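The Cult of the Paper List

The Solano method costs $123 if you take it in person, and for that you get a morning in a rented room above a bakery, a cup of decent coffee and a pad of blank paper. The promise is that by lunch you will have stopped using your phone to run your life. You will write things down. You will feel calmer, sleep better and remember your sister's birthday.

I went because an editor asked me to, and because I have owned a lot of notebooks. Most of them have writing on the first 6 pages.

There were 20 of us on folding chairs. The instructor told us that handwriting "locks in" a memory in a way typing can't. I asked where that came from. Studies, he said. I asked which ones, and he promised to email me a list. The list turned out to be a link to the Solano store.

To be fair to paper, there is research suggesting that students who take notes by hand may do better on some kinds of questions. There are also attempts to repeat that work that found much smaller differences, or none worth getting excited over. And a student in a lecture is doing something very different from a man writing "dish soap." I have yet to see anybody show that writing "dish soap" in ink makes him a better shopper.

That hasn't slowed the business down. Kultgate sells a planner with a linen cover and a page for your "intentions," which as far as I could tell are chores with better posture. Ploltach will mail you one colored sheet for every day of the month, a different shade for each mood, and you're meant to pick your mood before breakfast. Voicu, the priciest of the lot, has an app that reminds you to write in its notebook. I asked the company whether that struck anyone there as odd. I got back a very friendly message about balance.

I gave it a fair try. From the start of February I kept my phone in a drawer and put everything on loose sheets: groceries, calls, the name of the guy who fixes the boiler. For the first week I felt wonderful, the way I feel in the first week of anything. Then I left the grocery list at home and stood in the cereal aisle trying to picture it. I could remember the color of the paper perfectly.
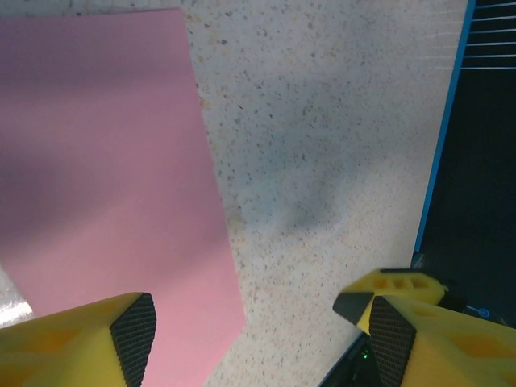 Devendra Khurana thinks I went in wanting it to fail, and told me so in a long phone call. Paper doesn't have to improve your memory, he argued, it only has to stay where you put it and not ring. He has used the backs of envelopes for years and has never paid anybody for the privilege. He also said that forgetting one grocery list proves nothing, and that I have left my phone in plenty of taxis.

He's right about the taxis. I'd add that his envelopes are free, and nobody at Solano mentioned envelopes. What bothers me is the price of being told to use a pencil, and the brain talk that gets wrapped around it so the price sounds reasonable.

I still keep a sheet in the kitchen. Right now it says to call the boiler guy, whose number is in my phone.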